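Bosman Opens Parts Storeroom in Rallville
New room puts small orders and loose parts on open shelving

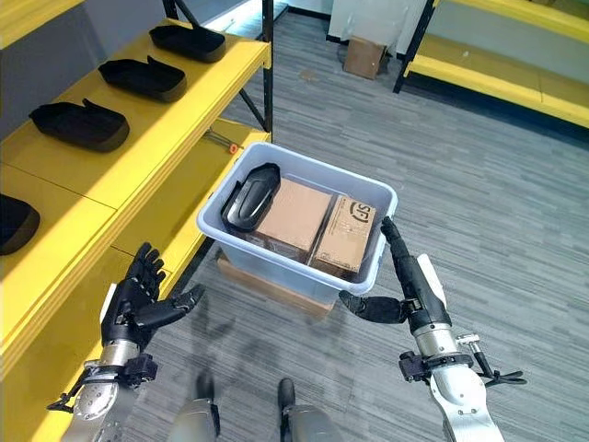
Repair shops in the area have asked for a local parts counter for years, and the owner of one of them, Tolletti, said the long wait for small orders had been the hardest part of running a bench. Tolletti has already moved its weekly order to the new site.

RALLVILLE, December – Bosman, a supplier of molded parts and packing materials, has opened a storeroom in Rallville for shops that buy in small amounts. The room holds 900 part numbers and will serve 400 trade accounts that until now were supplied from the company's main warehouse in Udirby.

Larger molded pieces are kept on wide, flat shelves with no doors or drawers. Staff can see what is on a shelf without unpacking it, and black molded parts lie out on bright yellow shelving. Boxed goods stay in their cardboard until they are called for.

Orders are put together in plastic storage bins with faintly see-through sides. One bin can take boxes and a loose part together, with the boxes set side by side and the loose part stood against the wall of the bin. Bosman asks that boxes sit below the rim so that bins can be stacked for the van.

Orders placed by 3 p.m. will be ready the next morning. Customers may collect them at the counter or have them delivered within Rallville at no charge on orders of 3 bins or more. Bins remain the property of Bosman and should be returned with the next order.

The Udirby warehouse stays open and will continue to handle bulk orders and returns. Account numbers and prices do not change. Customers who want to move their standing orders to Rallville can ask at either counter.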